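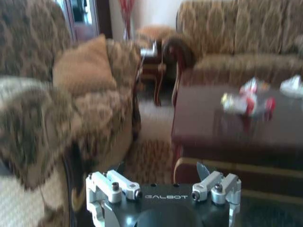

Patterned armchair in brown, tan and cream, with a plain tan throw pillow

Dirkovora Armchair, High Back
Item 1813
Sold by Ackah Home Furniture, Mamville

The Dirkovora is a large upholstered armchair for the living room. It has a tall back that rolls over at the top, wide armrests and dark wooden trim at the lower front. The fabric has a damask-style pattern in brown, tan and cream, and it goes well with off-white walls and dark wood.

We recommend this chair to customers who like to sit for a long time, for reading, for knitting or for the evening news. The seat is firm at first and becomes softer after several weeks of use. Persons who prefer a very low, deep seat should try it in the shop before they order.

Details
Height of back: 106 cm
Width over the arms: 100 cm
Depth: 100 cm
Cover: woven upholstery fabric, pattern Zornport, colorway Brown/Cream
Seat cushion: removable, with zipper at the back side
Assembly: the feet are screwed in by hand, no tools needed

Please measure your front door and also the turn of the stairs. The back does not come off, so the chair must pass in one piece. It can be carried on its side if the feet are not yet mounted.

About the fabric
The pattern is large, and every chair is cut from a different part of the roll. For this reason the swirls will not be in the same place on two chairs. If you order a pair, write "pair" in the order note and we will cut them from the same roll. The color can look warmer in lamp light than in daylight. We send a fabric sample by mail free of charge.

Care
Vacuum the fabric with the soft brush, also in the fold between the seat and the arms. Wipe spills at once with a dry white cloth and do not rub. The cushion cover must not be washed in the machine. For the wooden trim, use a slightly damp cloth and afterwards a dry one.

Throw pillow
The pillow is sold separately. Plain tan is the color that most customers take with the Zornport pattern, but it is also available in cream and dark brown. The vase and other decoration are not part of the offer.

Delivery
We deliver in Mamville and the nearby towns. The driver will call you in the morning before he comes. Delivery is to the room of your choice up to the second floor, and we take the packing material back with us. Chairs ordered in January are made after the winter break of the workshop, so please allow two more weeks.

Questions about this chair: ask for Comfort Aryee at the upholstery desk. She can also tell you if a matching footstool is in stock.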